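16/10/2022

Slides again. All black, all with the same wide ribbed strap, so sorting by eye is a hobby for someone with better eyes than mine. Aparecida Conceição wants them in the red bin in pairs, toes one way. The Plisov order is 47 pairs and I have stopped expecting the lefts and rights to agree.

Red bin and black slides, two views:

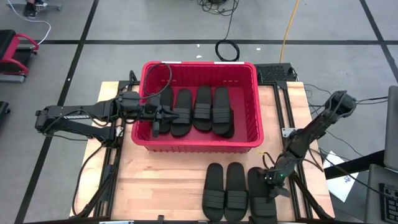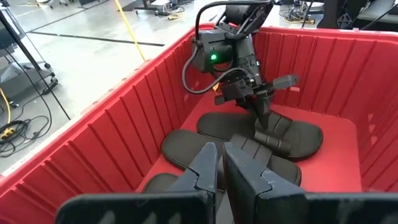 Size stamps still need checking against the Khaemba list — the July one, with my coffee on it. Jarel cartons are too shallow by a strap. Ask Clevemska for the deeper sort, and ask before they close this time.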